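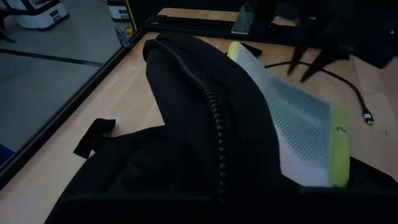

Schwarze Stofftasche mit Reißverschluss auf heller Tischplatte

Über uns

Arkusance ist eine Arbeitsstelle für Wahldokumentation. Wir erfassen Ergebnisse und Rechtsgrundlagen von Präsidentschafts-, Parlaments- und Kommunalwahlen in kleineren Staaten und Gebietskörperschaften und stellen sie in einheitlicher Form bereit. Wahlempfehlungen und Prognosen veröffentlichen wir nicht.

Gegenstand der Arbeit

Der Bestand umfasst derzeit 1.123 Wahlgänge. Für 857 davon liegen Ergebnisse bis auf die Ebene der einzelnen Wahllokale vor, für die übrigen nur Werte auf Bezirks- oder Landesebene. Stichwahlen werden als eigener Wahlgang geführt und mit der ersten Runde verknüpft. Nachträgliche Korrekturen durch Wahlbehörden oder Gerichte erscheinen als neue Fassung; die ältere Fassung bleibt abrufbar.

Zu jedem Wahlgang gehören die Zahl der Wahlberechtigten, die abgegebenen, gültigen und ungültigen Stimmen sowie die angewandte Sitz- oder Mehrheitsregel. Fehlt eine Angabe in der amtlichen Quelle, bleibt das Feld leer. Geschätzt wird nicht.

Arbeitsbereiche

Gondonton heißt unsere Datenbank. Sie wird jeweils im April in einer neuen Jahresfassung freigegeben; dazwischen erscheinen nur Fehlerbereinigungen.

Surent ist das Prüfverfahren. Jedes Protokoll wird von zwei Personen getrennt erfasst. Weichen die Eingaben voneinander ab, entscheidet eine dritte Person anhand der Quelle und hält die Entscheidung im Änderungsvermerk fest.

Die Reihe Ait Ali enthält kommentierte Übersetzungen von Wahlgesetzen ins Deutsche. Maßgeblich bleibt stets der Originaltext.

Organisation

Die Leitung liegt bei Sólveig Mikkelsen. An der Arbeitsstelle sind 20 Personen beschäftigt, überwiegend aus Politikwissenschaft, Statistik und Rechtswissenschaft. Wer ein Parteiamt innehat oder für ein Mandat kandidiert, ist von der Erfassung der betreffenden Wahl ausgeschlossen.

Nutzung und Kontakt

Die Daten können für Forschung, Lehre und Berichterstattung kostenfrei verwendet werden. Bei Veröffentlichungen sind Arkusance und die benutzte Jahresfassung anzugeben. Hinweise auf Fehler nimmt die Redaktion über das Kontaktformular entgegen; bitte nennen Sie Wahlgang, Gebietseinheit und Quelle.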